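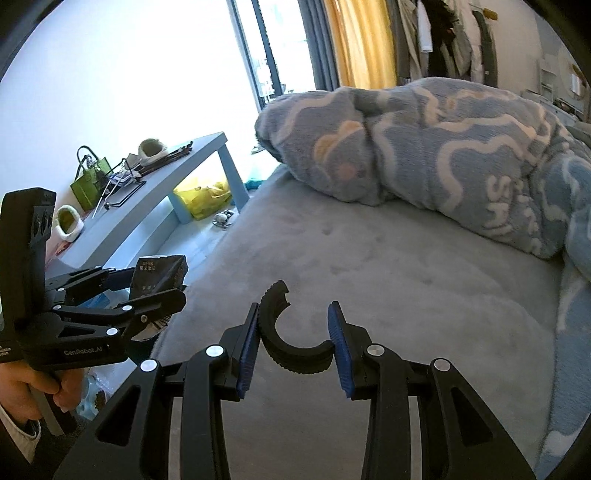
Participants wanted: Plernia student gripper project, Faltthorpe

Plernia is a student robotics project looking for 15 people to spend a Saturday picking things up with hand-held grippers. The recordings go into training software that is supposed to let a robot arm do the same jobs by itself one day. We say "supposed to" on purpose. Last term we gathered 465 recordings and the arm still can't reliably get a sock into a drawer.

If you've read that household robots are nearly ready, please leave that at the door. We want people who will say when a task is stupid, when the grip slips, or when they would have been faster with their own fingers (you will be, every time).

What you'd be doing

You work with a gripper in each hand and handle everyday stuff in ordinary lived-in rooms: packages, bedding, clothes, slippers, whatever is lying about. Tasks are short and repetitive. Sessions run 5 hours including lunch. Expect sore thumbs.

Who can apply

Any enrolled student over 18, any major. You don't need to code. Engineering students are welcome but tend to start redesigning the finger linkages halfway through a task, so if that's you, write it down and tell us at the break. Left-handed people especially wanted. If you have a wrist or hand injury, please sit this one out.

What you get

Lunch, bus fare from Breria, and a copy of our results, good or bad. No course credit. We asked, and the department hasn't made up its mind. We won't promise it looks great on a resume either.

What we keep

Video from the grippers and your task times. Your hands and sleeves will show up in the video. Your name is not stored with it. You can have your recordings deleted up to 5 weeks after your session.

How to apply

Leave a note at the Tahiri building front desk marked "Plernia grippers" with your email, which hand you write with, and one household chore you think a robot will never do well. We do read those. Places go in the order notes come in.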